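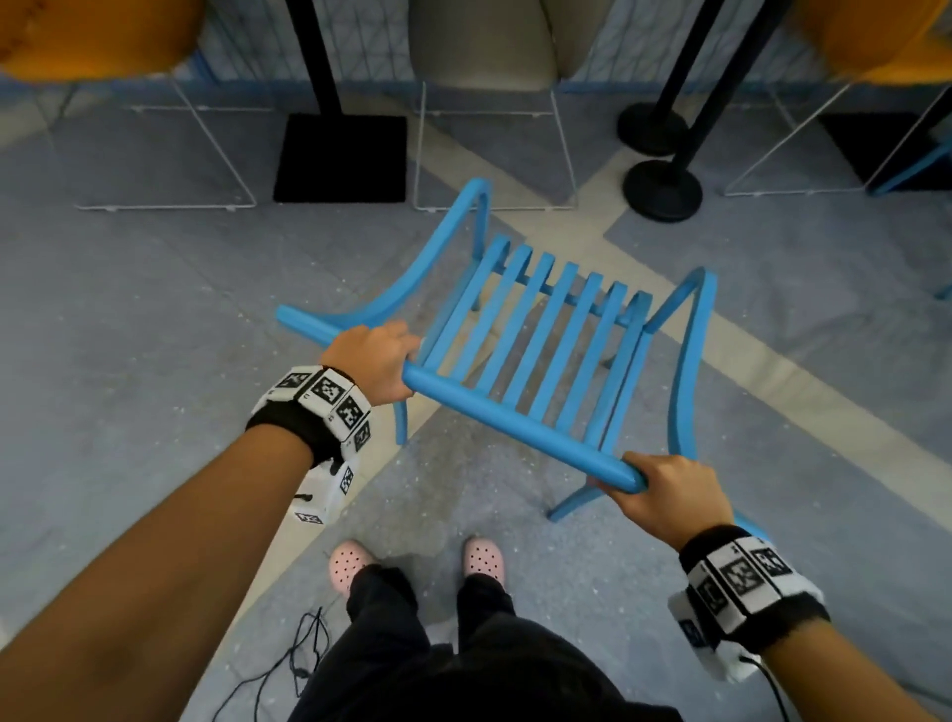
Vol. 4, No. 20

Ryszard Bednarek likes to start people off with furniture. He has been teaching machines by hand for long enough to have strong feelings about it, and when I asked him what a newcomer to Movmont does on the first morning, he laughed and said, "They pick up a chair. Then they put it down and pick it up again, and by lunch they've learned that they never once thought about how they do it!"

The people who do this work are called demonstrators. They wear a band on each wrist, a black strap with white blocks printed in square black-and-white patterns, and the patterns let the software follow where each hand goes. Chairs are a favorite of his, and slatted ones like the light blue one most of all, with that long rounded rail to take hold of.

"You tip it, and the weight goes somewhere you didn't expect," he said. "So one hand gives a little and the other hand takes over. I want that little bit of giving. If somebody lifts too perfectly, I ask them to go have some coffee and come back."

Bednarek was born in 1971 and came to all this by way of Szewczyk, a repair shop where he learned to restring and reglue just about anything with legs. He still talks like a shop man. His first try at remote control, on an arm called the Ginus, went badly – he kept leaning his whole body to the left, as if that would help – and he wasn't fond of it for quite a while afterward.

"With the joystick I felt like I was wearing oven mitts," he told me. "With my own hands I know when I'm about to drop something." He does use remote control now, mostly for the last stretch of a task, when the arm has the general idea and needs a person to nudge it along.

I wondered whether the bands get in the way. "Sure, they're bulky," he said. "You turn your wrist over and you feel them. Give it four sessions and you'll scratch your nose without thinking."

His next project, Fusau, is folding tables, and he was already grumbling happily about the hinges when I put my coat on.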